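Magazine > Features > Work and Home

The Floor Under Our Feet

When my aunt moved to Jevdale, she did not ask about the kitchen or the neighbors. She took off her shoes and walked through all the rooms in her socks. "A floor you will feel every day," she told me. I was ten years old and I found it strange.

Now I write about buildings, and I think of her often. Atif Abbasi has laid floors in the town for 12 years, first tile, later poured concrete. He says his customers choose a color in five minutes and then live with it for half of their life.

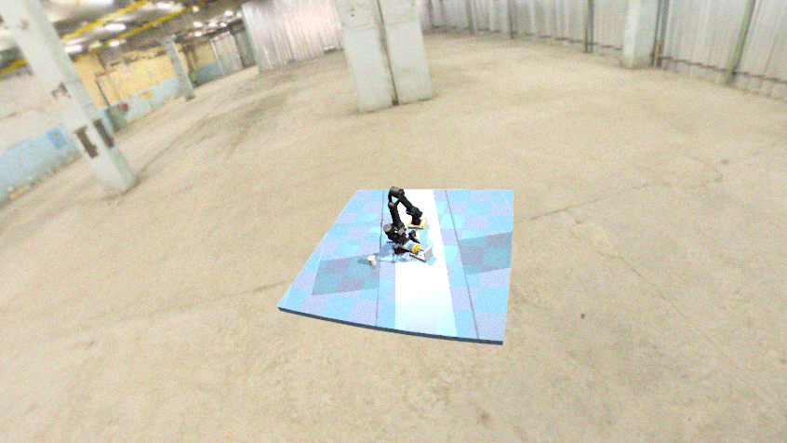
A checkered platform on the concrete floor of a large hall.

In the old bakery on Huamán Street he repaired 239 tiles by hand. The owner wanted everything new, but her mother refused — she had learned to walk on them. Abbasi kept the cracked ones near the oven, and he still goes there for bread.
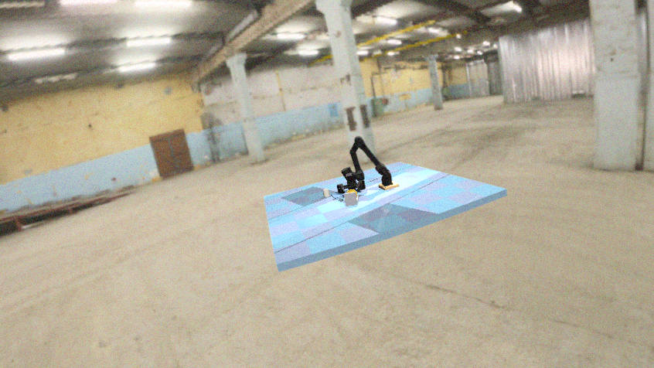 Concrete has a bad name with many families, who connect it with garages and cold mornings. Abbasi thinks this is unfair. A dusty beige, like the floor of the big hall around the blue tiled platform, is for him a warm color, and he has poured a similar one in his own living room. His wife put a carpet on it in May. He waited a week, then he moved the carpet to the bedroom, and they have not discussed it again.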